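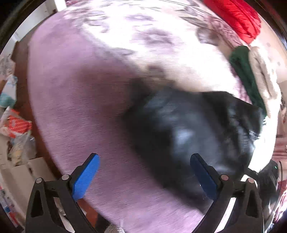 **Hand-held gripper demos keep getting thrown out, boots are the worst - student project**

posted by **Suha Ghanem** - July 13, 2024 - tags: student-project, gripper, demos, blur

Hi all. Summer team at Sivville, four of us, doing a clothes pickup project called Farah. Idea is you record a bunch of demos with the hand-held gripper (two fingers, blue pads, camera looking down past them), run them thru Drudeo to clean up the tracking, then train a small policy for the club arm. Pick up one item off the blanket, hold it, put it down. No folding yet.

First batch was 100 demos. Drudeo kept 58. The rest come back as "tracking lost" or "grasp unclear" and I can't tell which are my fault and which are just hard.

What I've noticed so far:

- knit stuff and shirts mostly fine
- anything black on a busy pile, bad
- boots, terrible. Tall leather ones. Slippery on the shaft and I never know where to close
- lots of motion blur when I come in fast, and I always come in fast

Pads are clean, checked the pivots for play, nothing loose. Blanket is a fluffy pink one and I don't want to swap it becuase the demo day setup is going to be on a bed with soft covers anyway.

So: is it my technique, the lighting, or should I just drop boots from the item list? Have to hand in the next batch soon and would like to not waste another afternoon.

---

**kettlepoint**

Slow down. That's most of it.

We did nearly the same thing at Pemirness in March, different items. Everyone moves way too fast with a hand-held, you don't feel it while you're doing it. Go back and scrub thru one of your rejected ones frame by frame. If the blanket is streaks for the whole approach the tracker has nothing to hold on to. Fluffy pile is already poor for features, add blur and it's gone.

What worked for us:

1. Start with a still second. Hand parked above the item, don't move.
2. Approach at a speed that feels silly.
3. Stop again before you close.
4. Close, pause, lift.
5. Pause at the top too. People forget that one.

More light helps a lot, it lets you use a shorter exposure. Check whether yours is on auto first, ours was and we didn't know for weeks. But watch the white fabrics, they blow out quick and then you lose the pattern on them, which you want for tracking.

Don't drop boots. Just do them separate from the soft stuff.

---

**mo_threefinger**

boots suck, leave them out. we did socks and got an A

---

**Wrenley T.**

Disagree with leaving them out, a boot is a good item - it's the only semi-rigid thing on your list by the sound of it, and the judges will ask what happens when it isn't just cloth.

Where to close matters more than how hard. Go across the shaft, one finger each side, and get at least one pad a little under the leather so you aren't squeezing on the round part. Gloss leather on the widest bit of the curve just squirts out.

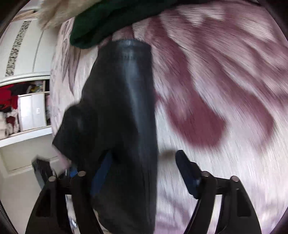
Plush covers do help you there, the pile gives and a fingertip can sink in next to the boot and get under. On a bare table same grip would be way harder. So record some on a harder surface too or your policy is going to learn a move that only works on a soft bed.

Also decide what counts as a grasp BEFORE you record, all of you, and write it down. Half our "grasp unclear" flags were one person calling a nudge a pick and another person restarting. Same item, two different ideas of done.

Black on a pile: spread the pile out. Not neat, just so the black thing has some edge against a lighter cloth. Keep a few messy ones for the end, when you've got enough good clips to lose some.

And leave the background stuff alone between takes. Shelves, doors, whatever is on the side of the room, teh tracker leans on those a lot more than on the fabric. If someone keeps moving bags around behind you, map goes bad.

---

**Suha Ghanem**

ok thank you both (and mo). Exposure WAS on auto. Fixed it, did 24 new ones going slow with the pauses, running them now. Boots stay in for the moment. Will write the grasp rule up with the others tonight, we definitely had two versions of it.

Wrenley - does the finger underneath need to be the same side every time or mix it?

---

**Wrenley T.**

Mix it. Left and right, and turn the boot around too, opening away from you and opening toward you. Only thing to keep the same is the pause before the lift.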